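20/08/2024

Home late again, and the kettle is on its second go as I keep forgetting to pour it. I want to get today down while it is still clear in my head, or I shall do what I did with the July notes and end up with one line saying "timing better now" and no idea what I meant by it.

Most of the day went on the planner. Gaëtan had merged his new waypoint code into Gromer before he went home last night, and to be fair to him it is lovely code, much tidier than mine, with proper names for things and a little block of tests at the bottom. The trouble is that it hands each new plan over as soon as it's ready, and the controller was still working through the tail of the old one. So you got two sets of joint targets, both perfectly sensible, and a small hiccup where they met. I sat with the log for most of the morning – 2,433 lines, I read every one, with a ruler held against the screen like my grandmother doing her knitting patterns – and found the overlap in the end by noticing the same timestamp twice.

The fix was dull. The controller now keeps the last 64 commands with the time each was meant for, and when a new plan arrives it throws away whatever is already past and blends over the next 22. I tried it first without the blend and the difference in the plot was so plain that I called Lionel over to look, and he brought his sandwich with him and got crumbs in the space bar. He was very nice about it. He asked whether 22 was a number I had worked out or a number I had liked the look of, and I had to say the second. I've written it in the settings file with a comment so that I can't pretend later.

After lunch I moved on to the perception side, meaning Aubert, which I have been putting off for weeks. It has to find the wooden hash and the tray and give a pose for each, and the hash is a pig of a shape for it. Turn it a quarter of the way round and it looks almost the same to the matcher, so the angle jumps between one answer and another from one reading to the next, and the planner dutifully swings the wrist round after it. I have made it prefer whichever answer is closest to the last one it gave. Gaëtan thinks that's cheating and wants to do it properly with the symmetry written into the model. He's right, and he can have it in October when we are back from Castville.

The wrist camera and the wider view, all from the same setup:
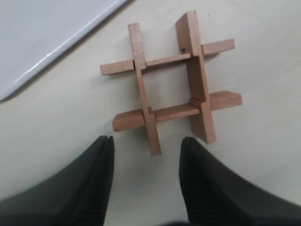
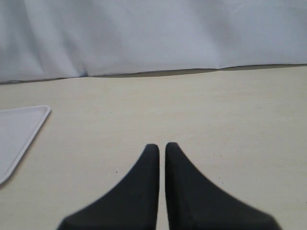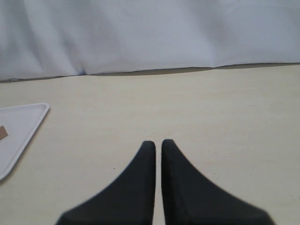
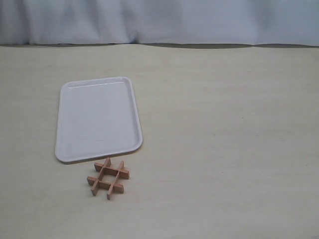

I did want to finish the replay tool before I left, and very nearly did. Plomum will step through a log now with the plan drawn over the measured joints, and you can drag the slider backwards without the whole window going white, which has been annoying me since spring. It still falls over if the log is longer than 60 seconds. I think it is loading everything at once, all the pictures included, when it only needs the ones near the slider. A job for tomorrow, first thing, before anyone comes in and wants to talk to me.

Lionel and I had a long chat by the door about whether the planner should be allowed to see the confidence from Aubert or only the pose. I used to be firmly for keeping them apart, and I'm less sure tonight. If it knew the angle was doubtful it could wait for another reading before turning the wrist, and that would save such a lot of fuss. On the other hand I know what happens once one part starts peeping into another – you can never change either of them again. We left it there, he had a bus to catch.

Must remember to take the power lead out of my bag, and to ring Mum about Sunday.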